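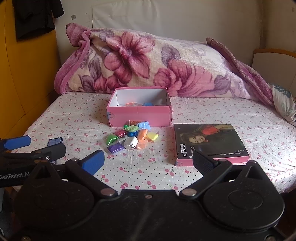 Chapter 6
Patterns That Repeat

Every printed fabric has a secret, and once you learn how to look for it you will never be able to stop. Somewhere in the cloth there is a small area, maybe as small as your thumbnail or as large as a doormat, that holds the entire design. Everything else is that same area again. Cherries on a bed sheet, vines on a fleece blanket, stripes on a dish towel, the tiny anchors on a necktie: all of them start with one tile, and the tile gets copied across and down until the cloth runs out.

In this chapter you will learn to find that tile, draw one of your own, and make it repeat in four different ways. This is my favorite part of the whole course. The drawing skills from Chapters 4 and 5 are about to pay off, because even a very simple drawing can turn into something wonderful when it has a few hundred copies of itself for company!

What You Will Learn

By the time you finish the exercises you should be able to:

Find the repeat in a piece of printed cloth and measure it.
Explain the difference between a full drop, a half drop, a brick and a tossed layout.
Make a repeating tile by hand with paper, scissors and tape.
Spot a "track" in a pattern and fix it.
Choose a scale that suits the thing you are making.

Words to Know

Motif: a single drawn element, such as one flower or one dot.
Ground: the color or surface behind the motifs.
Repeat: the smallest block of a pattern that can be copied to make the whole.
Drop: how far a copy is moved down when it is placed beside its neighbor.
Track: a line or stripe that shows up by accident when the pattern is copied.
Colorway: one version of a design in a particular set of colors.

6.1 One Motif, Many Copies

Take the plainest pattern there is, the polka dot. One dot is a motif. Put it in the middle of a square of paper, copy the square side by side and top to bottom, and you get dots in straight rows and columns. It looks tidy and a little stiff, like tiles in a shower. Designers call this a full drop, or sometimes a straight repeat.

Now slide every second column down by half the height of the square. The dots fall into diagonals, and the pattern suddenly has some bounce to it. This is the half drop, and it is everywhere: wallpaper, pajamas, curtains, the lining of a good coat. If you slide every second row sideways instead, you get a brick layout, named after exactly what you think it is named after.

The fourth layout is the tossed one. Here the motifs point in all directions, as if somebody had thrown a handful of them onto the cloth. A tossed pattern looks free, but the tile behind it is every bit as strict as the others. The mess is planned. Tossed prints are popular with people who sew, too, as the cloth has no up or down and the pieces can be cut facing either way.

Try this before you read on. Fold a sheet of paper into sixteen boxes and draw the same leaf in each one, all facing the same way. On a second sheet, turn the leaf a quarter turn each time. Hold both at arm's length. The first sheet marches and the second one swirls, and you have only drawn a leaf!

6.2 Big and Small

Scale changes the mood of a pattern more than color does. (Some of my fellow teachers disagree with me on this, and you are welcome to join their side after you try Exercise 3.) A flower the size of a coin reads as texture from across the room. The same flower drawn as wide as a dinner plate becomes the first thing anyone sees.

Large motifs need large surfaces. Blankets, curtains and tablecloths can carry them, and a shirt pocket can't. There is also the matter of folding. A big flower on a blanket will be bent, bunched and tucked out of sight for a good part of its life, so it helps if the design still looks good when only a petal and a bit of vine are showing. Curving lines are great for this. The eye follows a curl into a fold and guesses the rest.

Small motifs have their own trouble, and that trouble is spacing. When the gaps between them are uneven, dark clumps and pale holes appear that you never meant to draw. Most designers fix this with a filler, a very small mark such as a dot or a dash that sits between the main motifs and evens things out. A filler should be dull. If people notice it first, make it smaller or lighter.

6.3 A Story from the Print Table

Ruth Espinoza and Wilson Arboleda ran the print room at Cloteo, a small mill that made sheets and pillowcases, and they were kind enough to let me copy a page from their sample book for the first edition of this text. The page shows a pear design they called Rundley. Ruth drew the pears. Wilson cut the screens.

The first trial was 6 yards long and looked lovely up close. Then they hung it on the wall and walked to the other end of the room. A clear slanted stripe ran through the whole length, top left to bottom right, again and again. Every stem leaned the same way, and the stems lined up from one tile to the next. That is a track, and you can't see it in a single tile no matter how long you stare.

Ruth flipped 3 of the pears and moved one leaf. That was the whole repair. The second trial hung on the same wall with no stripe at all, and Rundley stayed in the Cloteo line in 42 colorways, one of them a pale gray with mustard pears that I still think about.

So here is a habit to start now: always look at your pattern from far away. Tape it up and cross the room. Squint. Turn it upside down if you have to – tracks often jump out when the motifs stop looking like things.

6.4 Making a Tile by Hand

You will need a square of plain paper, a pencil, scissors and clear tape. Put a small number in each corner on the back, 1 through 4, so you don't lose your place.

Step 1. Draw a motif in the middle of the square. Don't let it touch any edge.
Step 2. Cut the square in half from top to bottom, straight through your drawing. Yes, through it. Be brave.
Step 3. Swap the two halves so the old outside edges meet in the middle. Tape them together on the back.
Step 4. Cut from side to side and swap the top and bottom halves the same way. Tape again.
Step 5. Fill the empty space in the center with new drawing. Again, stay away from the edges.
Step 6. Make at least four copies and lay them edge to edge.

The first time those copies meet and the cut motif closes up across the seam, people tend to gasp. I have taught this for years and I still do. If your seams are a hair off, check that your cuts were straight and that you started with a true square.

Exercises

1. Find three printed fabrics at home. For each, name the motif, the ground and the layout. Measure one full repeat, both across and down.

2. Make one tile using the steps in 6.4. Lay it out as a full drop and then as a half drop. Which do you prefer, and why?

3. Copy your tile at half size and at double size. Write down one object that would suit each version.

4. Two prints are going to be used in the same room. One is small and widely spaced, the other large and crowded. Sketch a third that could sit comfortably with both.

5. Challenge: draw a tile with a track in it on purpose, then trade with a partner and repair each other's work with as few changes as you can.

Patterns and Everyday Cloth, Chapter 6 | Vidal Classroom Press | Questions for the authors: write to the editor, Zarmeena Talpur | All rights reserved | Back to top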